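The Arndale Team Backpack

Home > Team Gear > Bags > Backpacks

If you've spent any time at all in a school gym lobby on a Sunday, you know what happens to a team backpack. It gets dropped, sat on, dragged by one strap to the snack stand and left under a bench until somebody's mom comes back for it. We had all of that in mind when we put the Arndale together, and we've been fussing over it ever since – a wider opening here, a stronger seam there – because the coaches who order from us are not shy about telling us what they'd like to see changed.

The Arndale opens all the way down both sides, so you can lay it out flat and see everything you packed without digging around for the other sock. The main compartment swallows a full uniform, a warm-up jacket, a towel and a change of clothes for the ride home, and there's a padded sleeve along the back for a school laptop or a binder. Down at the bottom you'll find a separate vented compartment for shoes or cleats, with its own zipper and a wipe-clean lining, so the mud stays with the mud.

On the outside there are two mesh bottle pockets that are truly deep enough (our old ones were not, and we heard about it!), plus a fleece-lined pocket up top for glasses or a phone. A fold-away fence hook tucks behind the top handle for anyone who plays ball and likes their gear up off the dirt.
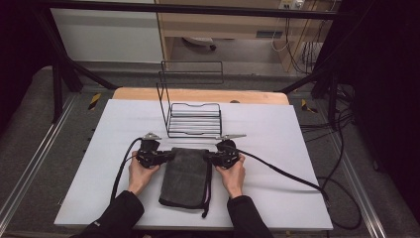

Straps matter more than most people think, and we changed ours again this season. They're contoured and padded with a breathable mesh on the inside, and the sternum clip slides up and down so the same bag fits a seventh grader and a grown assistant coach. If your athletes are on the smaller side, ask us about the Arndale Junior, which is cut shorter in the back but keeps the same shoe compartment and the same pockets.

Details

Shell: heavyweight polyester with a water-resistant coating
Base: reinforced double-layer panel
Zippers: oversized, with cord pulls you can work in gloves
Main compartment: opens flat on both sides
Shoe compartment: vented, wipe-clean lining
Laptop sleeve: padded, fits most 15-inch models
Bottle pockets: 2
Warranty: 5 years on seams, straps and zippers
Item number: 838

Colors

Black, navy, royal, scarlet, forest, maroon, charcoal. The forest tends to sell out in August, so please get in touch early if that's your school color.

Adding your logo and names

The front panel is left plain on purpose, with no seams running through it, so there's a nice big area for your team's mark. We do both embroidery and heat transfer in our own shop. Embroidery looks wonderful with simple crests and lettering and holds up for years; transfer is the better choice if your logo has fine lines or colors that fade into one another. Player names and numbers go on the removable panel above the shoe compartment, and we sell spare panels separately – so when a senior graduates, the bag can stay with the program and only the panel goes home.

Send us whatever artwork you have, even if it's just an old decal. Remedios Quintana in our art department has rebuilt more mascots than she can remember, and she'll email you a proof before a single stitch goes in. Please check the spelling on your roster carefully, as we sew exactly what's on the sheet.

Ordering for a team or a league

Single bags are welcome and so are very big orders. The biggest we've packed so far was 2,000 for the Kurnach youth league, every one with a name on it. Bags for team orders are boxed by squad if you give us the squads on your roster sheet. Reorders during the season match your original artwork and thread colors, and there's no new setup charge.

Care

Empty the pockets, shake out the shoe compartment and wipe the shell down with a damp cloth and a little dish soap. Hang it open to dry. Please don't put it in the dryer or iron over the transfer.

Goes well with

Echevarría Rolling Equipment Bag
Jernlow Wet/Dry Pouch
Arndale Spare Name Panel

Questions about sizing, colors or a deadline that's creeping up on you? Ask for Yolanda Arroyo on the team desk. She'll happily send out a plain sample bag for your players to try on before you order.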